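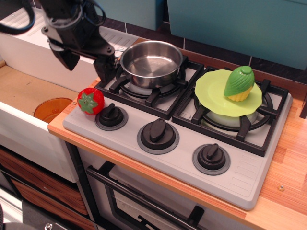
The play corner at the Stultmont library has a kitchen again, and what a cheerful little kitchen it is! There are two burners with black grates, three knobs along the front, a sink next door and a shiny steel pot ready for soup. Families in Stultmont gave $1048 toward it over the winter — a lovely sum for a small town.
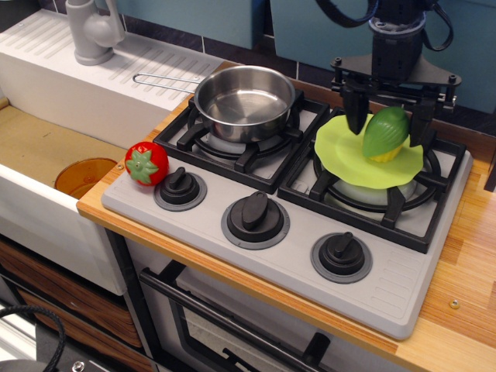 Green and yellow play food over the right burner.

The corner opens at 10 every morning through September.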